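Remote control demos for pushing blocks: my recordings are too different from each other

Asked by Thérèse Penner, 7/8/26
Tags: teleoperation, demonstrations, tabletop

Hello all. I am recording demonstrations for a pushing task. I steer the arm with a hand controller and I watch the camera picture on my monitor. The arm has only a straight rod at the end, so it can push but it cannot grasp. The blocks are in four colors and I give one short instruction before each recording, for example "push the green star to the yellow heart".

I have 448 recordings so far. I trained on them with Dender, with the standard settings. The arm goes to the correct block most of the time, but then it pushes on the wrong side and the block turns away. When I look at my own recordings, I see that I do the same instruction in many different ways. Sometimes I go around the block first, sometimes I push at once and correct it later.
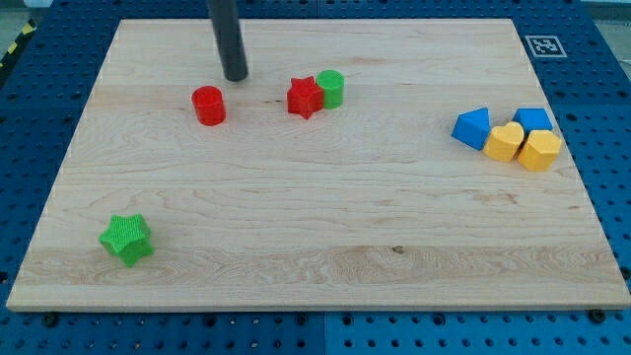
My questions

Must I delete the recordings where I correct myself? And is it better to put the blocks in the same start positions each time, or to leave them mixed? With a start like the one in the photo, the green star is alone near the front and it is easy to reach, but the yellow heart touches its neighbor and I never know from which side I should arrive.

Thank you in advance. Please excuse my English.

Jade Hawthorne
Hi Thérèse. Please keep the corrections. If the model sees only perfect pushes, it does not learn what to do when the block turns. I would delete only the recordings where you stopped and were thinking for a long time, because the model learns to stand still too.

For the side of the push, choose one rule and write it on paper next to the controller. My rule is: lift the rod, go behind the block on the line to the target, lower it, and then push slowly. I recorded 73 new ones with this rule and mixed them with my old ones, and the turning away became much less.

Leave the start positions mixed. For the heart, I would give a separate instruction first, "separate the heart from the yellow block", and record that as its own task.

Gagnon
Lower the speed of the controller. Mine was too fast and all my pushes were bad.

Medadeo
I agree about the mixed positions. One more thing to check is the delay of your video. I had a delay of seven frames and I did not notice it, so each action was saved with the wrong picture. Move the rod up and down quickly one time and compare the video with the saved positions.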